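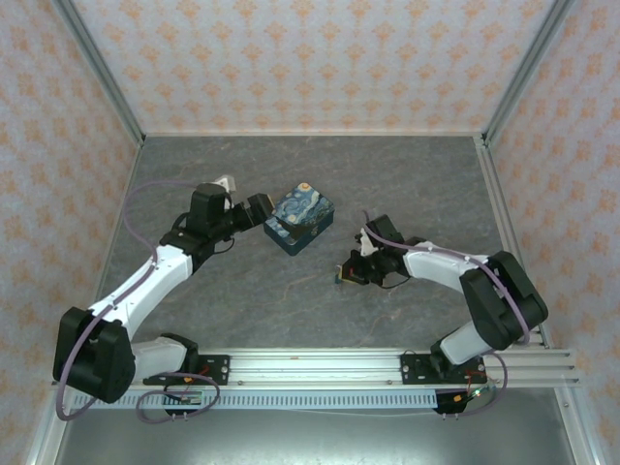

Craft Room & Keepsakes

Looking after small decorated boxes

By Hefin Powell
18/12/2019

Small printed boxes with a lid and a little clasp turn up in most houses sooner or later. Some come with jewelry in them, some held tea or soap, and some were bought because of the picture on the lid. A night-sky pattern, with blue and yellow swirls over a dark background, is a popular one. They get used for buttons, stamps, spare keys and foreign coins, and after a few years the corners go white and the lid stops sitting flat. Most of that can be put off, and some of it can be fixed at the kitchen table.

Find out what the box is made of

Look inside before you clean anything. The inside bottom edge usually shows the bare material. Cardboard shows a gray or brown layered edge. Thin wood shows grain. Tin is obvious from the weight and the sound. The outside tells you very little, as printed paper gets glued over all of these.

If you can't tell, treat the box as paper-covered cardboard and keep water away from it.

Dusting

Use a soft, dry brush. A clean makeup brush or a one-inch paintbrush will do. Work from the middle of the lid out to the edges, then down the sides. Brush around the clasp last, with the box closed, and then open it and brush along the rim.

For fingerprints on a glossy surface, breathe on the spot and wipe with a microfiber cloth. Try it on the underside first. Do not use spray polish on paper. It leaves a dark patch that does not come out.

For old gum from a price sticker, warm the spot with a hair dryer on low and roll the gum off with your thumb. If it won't roll, leave it alone. Scraping takes the print with it.

White corners on a dark box

Dark blue and black boxes show wear more than light ones. A colored pencil is the easiest repair. Pick one slightly darker than the print, keep the point blunt and go over the corner lightly a few times. Markers tend to go on purple and bleed into the paper.

Where the paper has lifted, put a little white glue under it with a toothpick, press it down and hold it with low-tack tape overnight. Craft glue from the grocery store is fine. I have used Wastar paper glue as well and it dries a bit clearer, but it costs more.

Stiff or loose clasps

Most of the damage I see is at the clasp. People hold the box in one hand and pull the lid up with the other, and the pins work out of the front panel.

Set the box on a table. Steady it with one hand on the side, near the front edge, and work the clasp with the other. If it is stiff, rub a pencil lead on the part that moves, open and close it several times, and wipe off the extra. Oil will soak into paper and wood, so keep it for tin boxes.

If the pins are loose, pull the clasp off, put a drop of wood glue in each hole and push it back in. Leave it 6 hours before you close the lid. Replacement clasps in the small size are sold in bags. The ones I buy are Sosow number 722, and they fit most boxes of this kind, though you should measure the distance between the holes before you order.

A good surface to work on

A hard, smooth tabletop is best for cleaning and a bad place for gluing. Put down a sheet of baking parchment first. Glue won't stick to it and you can turn the whole sheet instead of dragging the box around.

Small screws and pins vanish on a marble pattern, gray ones especially. I put a white saucer next to me and everything I take off the box goes in it - including the bits I think I'll throw away.

Lining the inside

Felt is the usual choice. Cut a paper pattern of the bottom first and trim it until it drops in without curling, then cut the felt to match. Use double-sided tape so it can come out again. Leftover wallpaper makes a good lining too, and a small repeating print looks better than a large one at this size.

Storing them

Keep printed boxes out of direct sun. Blues hold up fairly well but yellows fade, and a lid that faces a window will be noticeably paler than the sides. Don't stack anything heavy on the lid. If a box is going in the attic, wrap it in plain tissue, leave the clasp undone and write the contents on a slip of paper inside.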